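まち > 議会と集会 > 連投まとめ

この記事は6分で読めます

レタマル（Retamal）の公開討論会、行ってきました！長くなるけど忘れないうちに書いておく。議題は旧市場跡地をクドネス社（Cudness）に売るかどうか。市議のナウエル・イトゥラさんが賛成側、反対側は住民団体のヒセラ・エスコバルさん。会場はホルスカ大学の古い講堂。

まず会場に入るまでが大変だった。正門の前にもう賛成派と反対派が分かれて立っていて、どっちの前を通ってもチラシを渡される。私は両方もらった。両方もらうと両方から「え、こっちだけじゃないの」みたいな顔をされる（笑）いや、読みたいんだってば。

反対派のほうは鍋を叩いてる人がいて、わりとにぎやか。賛成派はおそろいの黄色いスカーフで、静かに横断幕を持ってた。「跡地に仕事を」って書いてあるやつ。字がすごく上手で、そこに感心してしまった。

入口の荷物検査、プラカードは持ち込み禁止だったんだけど、折りたたんだ紙はOKらしい。で、何が起きたかというと、席についた瞬間みんな一斉に紙を広げるわけです。A3くらいまで伸びる。それはプラカードでは？と思いつつ、係の人も見て見ぬふりだった。

開始は3分押し。司会の先生がまず「拍手は発言の後に」「野次は控えて」と説明したら、その説明に拍手と野次が両方とんだ。この時点で今日は長いぞと覚悟した。

イトゥラさんの話は、思ってたより聞きやすかったです。声が低くてゆっくり。売却益は学校の屋根の修理に回す、残りはペジェオ川（Pelleo）沿いの遊歩道に使う、と。屋根の話のときは反対派の人もうなずいてた。雨漏りはみんな困ってるもんね。

ただ「市場はもう役目を終えた」と言った瞬間、後ろのほうから「うちはまだ終わってない！」って声が。振り向いたらエプロンのままのおじさんだった。会場の半分が拍手、もう半分がため息。イトゥラさんは水を飲んで、ちょっと間をおいて「言い方が悪かった」と言い直した。そこはよかったと思う。

エスコバルさんは紙を一枚も見ないで話す人だった。跡地は借地のままで貸せばいい、売ったら二度と戻ってこない、という主張。早口で、途中で笑いもとるし、聞いてて気持ちいい。でも「じゃあ屋根は？」と司会に聞かれたところで、答えがちょっとふわっとした。ここは味方の人ほど渋い顔をしてた気がする。

クドネス社の人も来てて、最前列の端でずっとメモをとっていた。発言の予定はなかったのに、客席から「そこの人はどう思うんですか」と振られて、立ち上がって、お辞儀だけして座った。あれは面白かった。会場全体がちょっと和んだ。

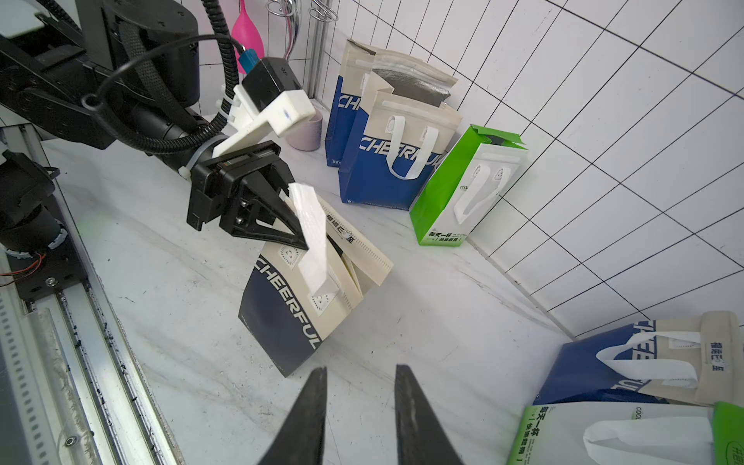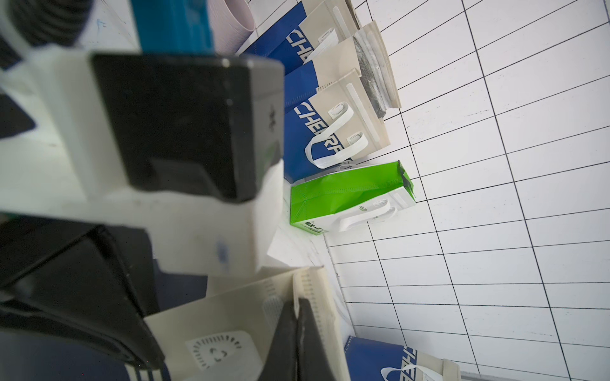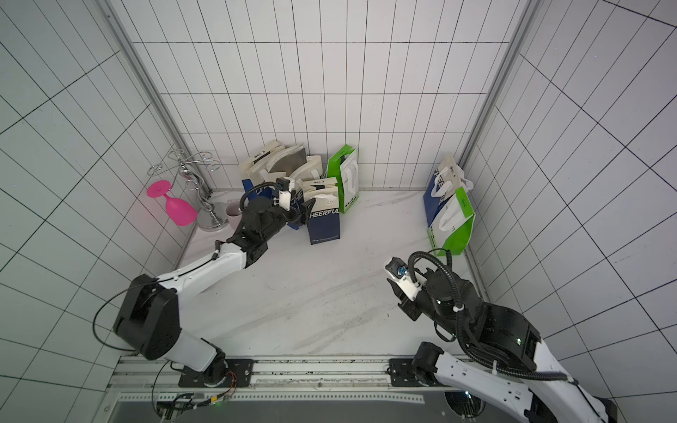 会場で意見を言うには、事前の申し込みが必要だったの？

当日の受付でカードに名前と住んでる地区を書けば申し込めました。ただし締め切りは開会前で、発言できるのは抽選で選ばれた人だけ。持ち時間は一人3分です。

で、その抽選。当たったのは17人。私は外れた。悔しい！質問、ちゃんと用意してたのに。契約に「建物を何年以内に建てる」って条件が入るのかどうか聞きたかったんです。買うだけ買って空き地のまま、っていうのが一番いやなので。

でも隣の席の学生さんがほぼ同じことを聞いてくれた！私は心の中で大拍手（手も叩いた）。イトゥラさんの返事は「条件は入れる方向で話している」。方向で、話している。んー。エスコバルさんがすかさず「文書はあるんですか」と重ねて、そこで会場がまたざわざわ。文書は委員会に出してから公開するそうです。

市場で店を出してた人の発言が一番しんとした。移転先の話は聞いた、補償の話も聞いた、でもお客さんがバスで来られる場所かどうかの話は聞いてない、と。怒鳴るでもなく淡々と。野次ゼロ。賛成派の黄色いスカーフの人たちも下を向いてメモしてた。

逆に、持ち時間を全部使って自分の詩を朗読した人もいた。跡地とはたぶん関係なくて、川の詩。司会の先生がベルを鳴らすタイミングに困ってて、結局最後の一行まで待ってから鳴らした。拍手は両陣営から出ました。今日唯一の全会一致。

途中で4人が退場になりました。通路に立って歌い出したグループで、暴れたとかではないです。注意されて、もう一回歌って、また注意されて、歌いながら出ていった。外からもしばらく歌声が聞こえてて、イトゥラさんが「リズムがいいですね」と言ったらどっと笑いが。

ここは意見が分かれると思うんだけど、私は退場させなくてもよかった派。ただ、後ろの席のおばあさんは「聞こえないのよ、私は聞きに来たのに」って本気で困ってた。それもそうなんだよなあ。野次で元気が出る人と、野次で聞こえなくなる人が同じ部屋にいる。

うちの父は「昔の討論会はもっとひどかった、椅子が飛んだ」と言ってます。毎回言う。どこまで本当かは知らない。母に聞いたら「飛んだのは帽子」だそうです。

さっき「どっちが勝ったの？」ってリプをもらったけど、勝ち負けの場じゃなかったかなあ。採決もないし。拍手の大きさなら反対側、具体的な数字の多さなら賛成側、という感じ。私は入る前は反対寄りで、出てきたときは「文書を見てから決めたい」になってました。日和ったと言われたらそれまでだけど！

あと音響。後ろ半分はスピーカーがこもってて、マイクを口から離す人の声が全然届かない。ここは次回ぜひ直してほしい。大学の人、見てたらお願いします。暖房は効きすぎで、コートを膝に置いてる人ばっかりだった。

もらったチラシ、帰りの電車で読み比べました。賛成派のは地図が見やすい。反対派のは文字が小さいけど、過去に売った市有地が今どうなってるかの一覧がついてて、これが読みごたえあった。両方とも裏面が寄付のお願いなのは同じ（笑）

一つ訂正です。最初のほうで「売却益の残りは遊歩道」と書いたけど、一緒に行った友だちによると「遊歩道の調査費」だったらしい。調査と工事じゃだいぶ違うね。メモを見返したら私も「ちょうさ」とひらがなで書いてあった。すみません。

今後の予定も書いておきます。この討論会が2024年12月で、次は委員会の審議、本会議での採決は2月の見込みと司会の先生が言ってました。委員会は傍聴できるそう。席は先着順で、傍聴席では拍手も禁止とのこと。今日の客席のみんなが耐えられるか心配。

意見書は市役所の窓口か郵送で出せます。様式は自由だけど、住所と名前がないと受け付けてもらえないので注意。私は建てる期限のことと、バスのことの二つを書くつもり。バスのことは今日の発言を聞くまで頭になかった。

エプロンのおじさん、帰りに正門のところで黄色いスカーフの人と普通に立ち話してました。聞こえてきたのは玉ねぎの値段の話。

傍聴に行く人いたら声かけてください。私はたぶん後ろのほうの席で、のど飴をなめてます。委員会の日程が出たらこの続きにぶら下げますね。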